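Old Classmates Fill Demard Grange Hall for a Reunion Twenty Years in the Making

DEMARD — They came by minivan, by overnight bus and, in one case, by bicycle from Kallio. By six in the evening the parking lot at the old grange hall was full, and the hugging had spilled out onto the road.
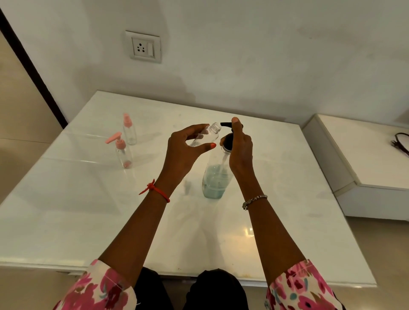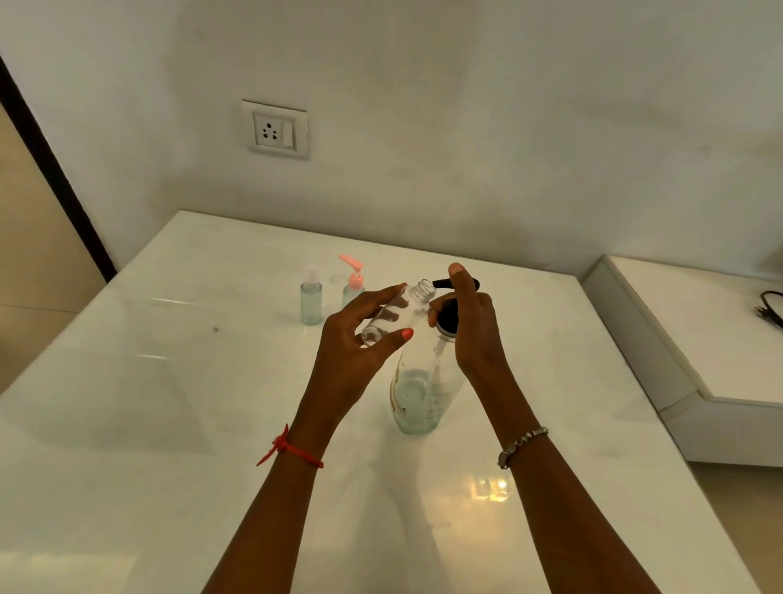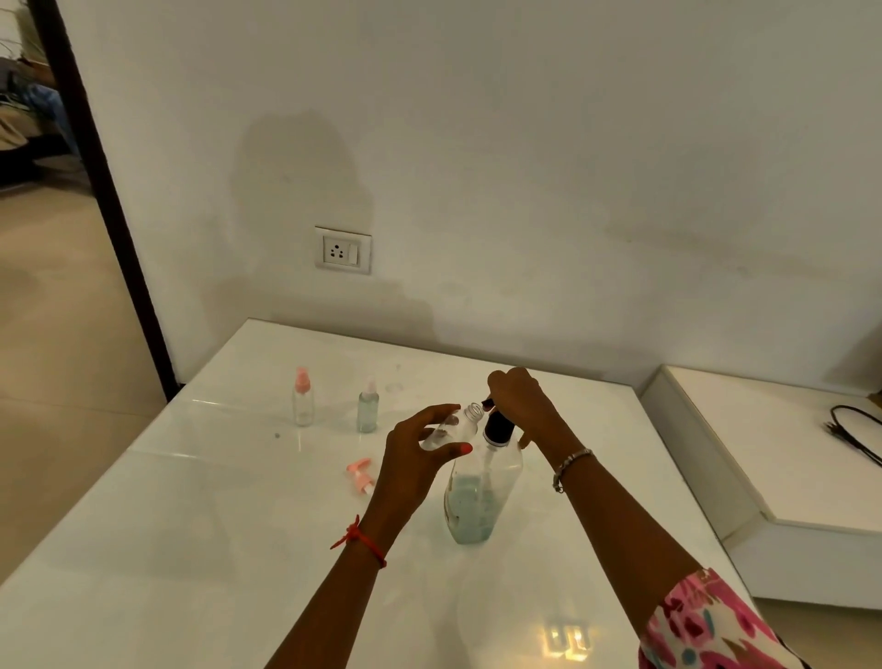

Hands at work over a white table, with a small clear bottle and a larger one topped by a black pump.

By Thiện Đỗ

The October get-together brought back 156 people who once lived in Bustley House, the drafty brick dorm on the hill that closed its doors two decades ago. Some had kept up with each other through weddings, new babies and moves. Plenty had not spoken since the last box was carried down the stairs, and you could hear it in the shrieks at the door!

The farthest traveler drove 2,229 miles, with two dogs in the back seat and her freshman-year roommate picked up along the way. The pair had planned to share the driving evenly. They talked so much on the second day that they missed an exit and wound up eating pie in a town neither of them had ever heard of, and they were still arguing happily over whether it was peach or apricot.

Dinner was potluck, with tables set by floor, the way people used to sit in the dining room. Third floor brought far too much macaroni. First floor, true to form, forgot the plates and had to borrow them from everyone else.

After the dishes were stacked, the lights went down for a slide show of old snapshots: snowball fights, terrible haircuts, a couch being hauled through a window. The biggest cheer went to a picture of Grirkitz, the fat gray cat who wandered in one winter and lived in the laundry room for eight years. Several former residents claimed he had liked them best — the matter was put to a vote by applause and ended in a tie.

There was a quieter stretch, too. The names of six friends who have died were read aloud, and people stood up where they were to tell a story or two about each of them. One man sang a verse of the song his roommate used to play through the wall every morning at seven. By the second line half the room was singing with him.

Then the tables were pushed back and the dancing started. It was scheduled to stop at eleven. It did not. A little after midnight a group from the second floor was still out on the porch in borrowed coats, passing around phones full of pictures of kids, gardens and one very handsome goat.

Old roommates traded addresses on the backs of their name tags, and a sign-up sheet for next time was full on both sides before the hall was locked. The next reunion is planned for Kallio, where the cyclist has offered her backyard and says there is room for tents. Former Bustley House residents who missed this one can leave their contact details at the grange hall in Demard, along with any old photos they would like to see in the next slide show. A blue knit scarf and a casserole dish with a glass lid are also waiting there for their owners.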